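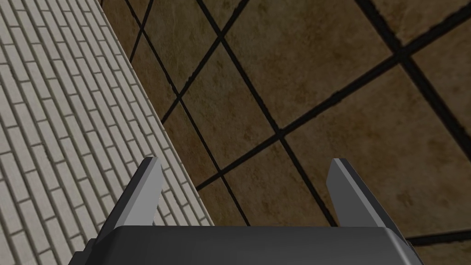 Fatima Usman wants to know why her monitor said 715 on the first evening and whether she ought to be sleeping in the garden. Please don't, Fatima! Mine did something similar when I first plugged it in, and I very nearly rang my sister. The early readings on the Oler are built on so few counts that they jump all over the place, so do the set-up below and then leave it alone for a while.

Setting up your Oler radon monitor

I'm assuming you've got the Curnholm Oler with the small screen. If yours is the older Urban model, the buttons are in a different order and step 4 won't match.

1. Pick the room. You want the lowest room you really live in, so a bedroom or sitting room on the ground floor. A cellar only counts if you spend time down there (I have a desk in mine, so I count it).

2. Find a spot for the monitor, out in the open at the height you'd sit or sleep. Keep it away from windows, outside doors, radiators and the extractor fan. Mine is on a bookshelf with nothing in front of it.

3. Plug it in and wait for the green light. The screen shows dashes while it warms up. It isn't broken — I sent my first one back because I thought it was.

4. Hold the left button until "UNIT" comes up, then tap the right one until you see Bq/m³. That's becquerels per cubic metre, and it's what most leaflets in this country use. The other choice is pCi/L, and if you pick that by mistake your number will look wonderfully small.

5. Press both buttons together to clear the memory. Do this even with a brand new one, as there may be test readings left in it.

Note: clearing the memory can't be undone. If you've bought yours second-hand and want the old readings, copy them to the Manden app first.

6. Write down the date you started. I stuck a label on the back of mine that says 30 August 2024, and I've been grateful for it more than once.

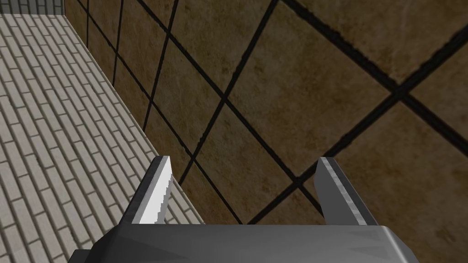
7. Now carry on living as normal. Open the windows when you'd usually open them and heat the house as you usually would. If you air the place specially, you'll get a lovely low figure for a house you don't live in.

8. After the first three months, look at the long average (marked L on the screen). Ignore the short one, marked S. It goes up and down with the weather and it'll drive you mad.

9. For the proper yearly figure, leave the monitor running for the full 365 days. Radon is often higher in the cold months, when everything's shut up, so a summer reading by itself can flatter you. My own L figure crept up until March and then came down again.

Caution: don't open the case. The chamber inside has to stay dark and clean, and even a bit of fluff can spoil the count. Wipe the outside with a dry cloth and keep sprays well away from it.

Caution: if you move it to another room, start again from step 5. Otherwise you'll be averaging two rooms together and the result won't tell you much about either of them.

If L is still high after three months, get a proper lab test before you pay anyone to dig up your floor. Alarm sounds and how to shut them up are in the next section.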